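Chapter 2
Reading Snow Before You Ride It

I learned to ride sleds on the flats outside Hovby, where the snow is so even you could fall asleep at the throttle. Then I moved up near Odham, took my first trip into proper hills, and buried my machine to the windshield before lunch. It took me two hours to dig out, and I had a good long think while I was down there. Most of what's in this chapter started in that hole.

Chapter 1 was all about the machine: track length, lugs, suspension, where your weight goes. Now we get off the sled for a while. I want you to be able to look at a patch of snow and make a decent guess at how it will carry you, because the same sled with the same rider can float over one meadow and sink like an anvil in the next.

Let's start with the word "powder," which people use for just about anything white. When I say powder in this book, I mean new snow that hasn't been packed by wind, sun or traffic. It's mostly air. Your track can't push against air, so it has to keep moving and keep climbing on top of what it's throwing back. Lose your speed and you lose your lift. (If you've ever water-skied behind a slow boat, you already know the feeling!)

Wind slab is another animal. The wind breaks the crystals up and packs them tight, and you get a layer that can feel like pavement for the first 200 metres and then let go under you with a thump. That thump matters a great deal and I'll come back to it in Chapter 3, which is all avalanche terrain. For now, if you hear it or feel it, stay off the slopes and away from whatever is above you, and go home the way you came if that way is flat. 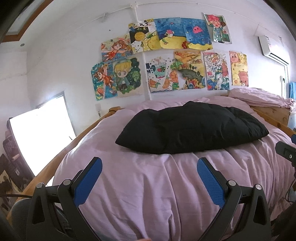

Then there's spring snow, my favourite. By March the sun has been working on the surface all day and the cold has been locking it up again all night. First thing in the morning it's hard as a rink, and your hyfax will suffer for it because there's no loose snow coming up to cool and lubricate the slides. Drop your scratchers if you've got them. Give it a bit of sun and the top softens to something like coarse sugar, and for a short while you can go nearly anywhere. Leave it too long and you're in slush, which grabs your skis and soaks your boots and turns a fun trip into a tow job.

The last kind I'll mention here is slush on lakes. A heavy load of snow pushes the ice down, water comes up through the cracks, and the snow on top keeps it from freezing. From the seat it all looks perfectly white. I got caught in it on Skeltemine Lake with a rented Wunderlich freight sleigh behind me, and the rule I took home was to hold a steady throttle, aim for shore or a packed track, and never stop to look back. Check the ice before you go out at all. We'll do thickness and drilling later on.

So how do you tell these apart from the seat? Mostly you don't. You stop somewhere safe and firm, step off, and use your boots. Go in to the ankle and you're fine. Go in to the knee and you'll want to plan your turns and park pointing downhill. Go in to the hip and you should ask yourself how badly you want to be there.

Try it this way on your next ride. Pick 3 spots within 20 minutes of the trailhead: one in the trees, one in the open, one on a bank that faces the sun. Step off at each, push a ski pole or a stick straight down, and feel for changes as it goes. Write down

We use cookies to remember your place in the book. By continuing to read you accept our cookie policy. Accept | Manage settings

what you felt before you ride on, and then write down how the sled behaved when you did. Your notes will be messy. Mine still are, and I still keep them in the same coffee-stained book in my tunnel bag.

2.1 What the crystals are doing

Snow starts changing the minute it lands. Those pretty six-armed flakes lose their points first, and as they get rounder they settle closer together.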